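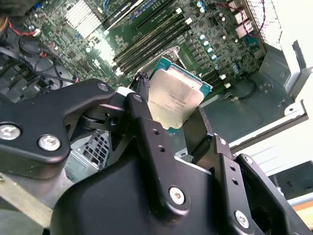
Tapio Ahonen has been rebuilding old workstations in Nanbridge since November, and he still slows down when it comes to the processor. Memory can be pushed in with a thumb, and a drive can be swapped while the kettle boils. A server chip gets his full attention. It has a silver metal lid with small black print on it, a teal-green base under that, and a green motherboard waiting inside the open chassis. The print is faint on many used parts, so Ahonen reads it under a desk lamp and writes the model on a card before he does anything else.

His shop, Bristeo, sells the finished machines to design offices and a few schools. A basic rebuild costs $118. One with a processor upgrade costs $175, plus the part.

"People ask why I bother with the old ones," he says. "The cases are good. The power supplies are mostly good. You change two things and the machine has years left."

Most of his chassis come from Gormont, an engineering firm that cleared out its drafting floor last year. The first batch had been stored in a damp hallway and two of the boards were past saving – he kept them for the screws and clips.

Old thermal paste comes off with alcohol and a lint-free cloth. Ahonen checks the socket with a magnifier, lines up the corner marks and lowers the chip straight down. The cooler goes on next, with the screws tightened a little at a time, corner to corner.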